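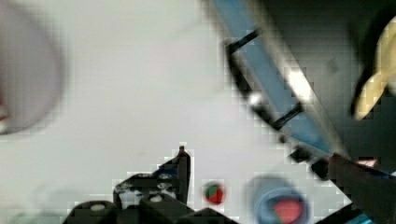
Fig. 1. Wrist view from one arm, with the two-color ball on the white table and the blue cup near the bottom edge.

Session 6: Reading the wrist view

Before the lab, load the Varnon driver and check that both streams open. If only one opens, close everything and start the driver again before asking for help.

The exercise is the ball transfer. One partner drives the arm and the other watches the screen and calls out. Swap after 3 attempts. Write down every attempt, including the ones where you stopped early.

Points to note from Fig. 1:

Motion blur is heavy over much of the view. Anything close to the gripper is also out of focus, like the rounded gray shape at upper left. Do not try to judge distance from a blurred outline.

Glare washes out part of the blue piece. A plain color threshold will split that face into two regions. Use the mask from session 2 and fill the gap afterward.

The ball is red and green. A detector tuned to red alone finds part of it, and it may also pick up the red inside the cup. Combine both colors first – then take the center.

Set the threshold at 175 to begin with and adjust it in small steps. Record the value you end up with. Groups on the Casolcombe bench should expect a different number from groups by the window.

For the write-up (one page per pair):
Your table of attempts
The final threshold and one frame where it fails
A short paragraph on what the caller could see that the driver could not

Reading: Khoo, chapter 3, up to the part on lens distortion. The rest of the chapter comes back in the Flalar project.

Hand in to Friederike Heitmann by April 18, 2019. Late work goes in the tray outside the lab.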